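Hello! I look after Majimbun, a small open-source library for solving big sparse linear systems, and I'm after a few people to help me test it before the next release in April.

The new bit is a preconditioner called Cestari. On my own machine at home in Hovby it copes nicely with matrices up to 3,363 rows, but that's tiny, and I'd love to see what it does on your hardware - old clusters very welcome!

What I'd ask of you: build the library with your usual Fortran compiler, run the 220 test problems, and send me the log file. On a laptop with 9 threads or so it takes 40 minutes. If something falls over, tell me which BLAS you linked against (it's nearly always that) and I'll have a look.

You don't need to be a numerical analyst. If you can read a makefile without swearing too much, you'll do fine. There's no money in it, I'm afraid, but testers get their name in the release notes and a free place at our user day in Dorkport.
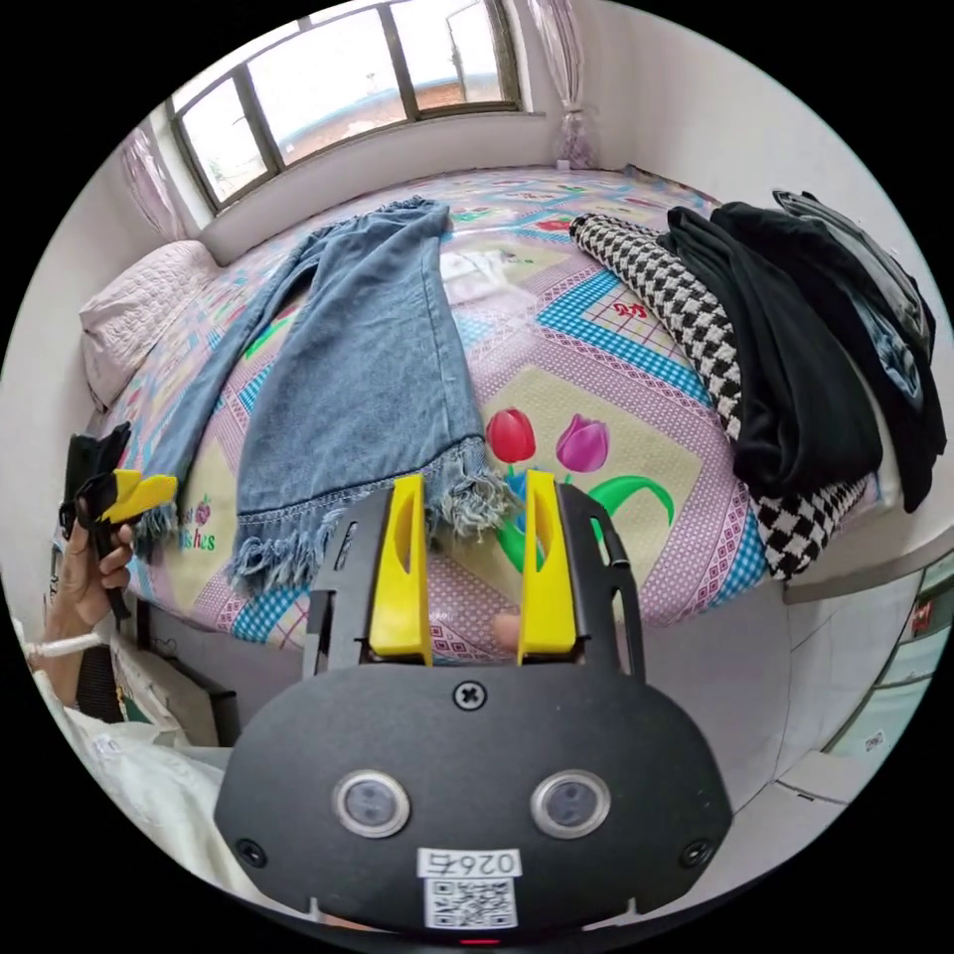 Yellow fingertips and printed tulips

To join in, write to the Majimbun mailing list with "tester" in the subject line and say what machine you've got. I read everything on Sunday evening, so give me a few days to reply.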